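Sorting the drawer unit beside a desk

The steps below cover one drawer of a pedestal or low cabinet standing next to a desk, and the cables on the floor beside it. Allow 16 minutes for a single drawer. You will need a dry cloth, a damp cloth, two shallow trays and a few reusable cable ties.

Before starting, move the chair back so that its castors are clear of the drawer's path. Check that no cable lies where the drawer front will travel.

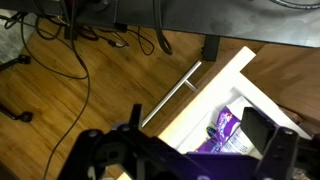

Pestonska Workspace Support, Desks and Storage Team

1. Open the drawer. Pull the bar handle close to its fixing post. Pulling at the far end puts a twisting load on the screws. Stop when the runners resist.

2. Take everything out. Put wrapped snacks, paper packets and small items on the cabinet top. Wrappers hide what is under them, so lift each one clear instead of pushing it aside.

3. Divide the contents. Food goes in one tray and paper goods in the other. Throw away opened packets that cannot be resealed. Check the date on anything you intend to keep.

4. Wipe the interior. Use the dry cloth first to collect crumbs, then the damp one. White interiors mark easily; a drop of washing-up liquid will deal with most stains. Leave the drawer open until it is dry.

5. Refill. Trays should sit at least 2 cm below the top edge of the sides. Put flat packets at the back and the items used daily at the front. Do not exceed the maker's load figure. For the Zikel unit we supply, keep each drawer under 400 g of loose items per tray.

6. Close the drawer and check the handle. It should not move when pressed up or down. If it does, tighten the screw from inside the front with a hand screwdriver.
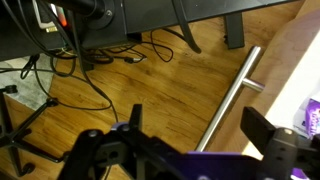
Bar handle on the wooden front, next to the desk.

7. Deal with the cables. Unplug anything not in use and remove it. Gather the remaining cables under the desk and tie them every 200 mm, leaving slack if the desk height is adjustable. Nothing should hang within reach of the chair castors.

8. Sweep the floor along the line of the boards, then return the chair.

Replacement handle screws can be requested from Morag Moffat at the stores counter. Quote the unit type and the number of the drawer.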